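Chapter 9
Surfaces: The Flat Place Where Things Land

Every household has one. It may be a bench, a desk or the top of a freezer nobody defrosts, but it is flat, it is at hip height, and it collects. Textbooks on home organization usually begin with the wardrobe, perhaps on the theory that a wardrobe has doors and can be closed again when the reader loses heart. We begin with the surface, where there is no door.

A surface has two jobs. You work on it and you store things on it, and the second job eats the first. In the Visser household, whose desk we will follow through the next 13 pages, the family agreed in December that the desk was for drawing. By the new year it was also for mail, batteries and half a scone. What survived the first clear-out was a cup of coloured pencils against the tiles, a pink box, and a finish that had plainly been through a great deal before anyone thought to write a chapter on it.

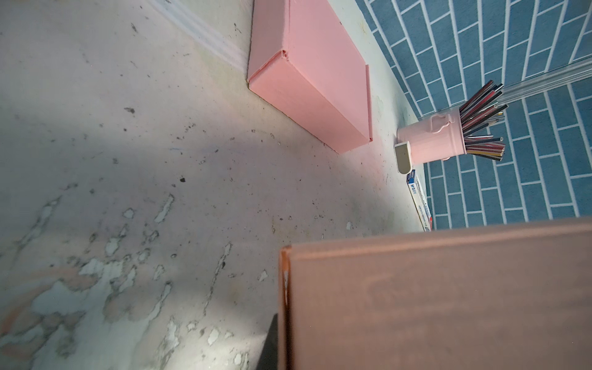 Renu Lodhi objects that a box left on a desk is simply clutter with a lid, and that if the family can't name what is inside without opening it, it should go. She would give the pencils until the weekend.

We are more lenient, at least until section 9.2. Pencils standing in a cup take up very little bench and can be seen, which is most of what we ask of a pencil. Boxes are a harder case. They stack well, they look tidy, and they let their owners put off a decision for years at a time.

Before reading on, choose one surface at home and leave it exactly as it is. Do not give it a quick wipe for our benefit. Write down what you last used it for, and what you would have to move to use it that way again. Students who choose the kitchen table should allow themselves a second sheet of paper.

Key terms: landing zone, working area, resting item, deferred decision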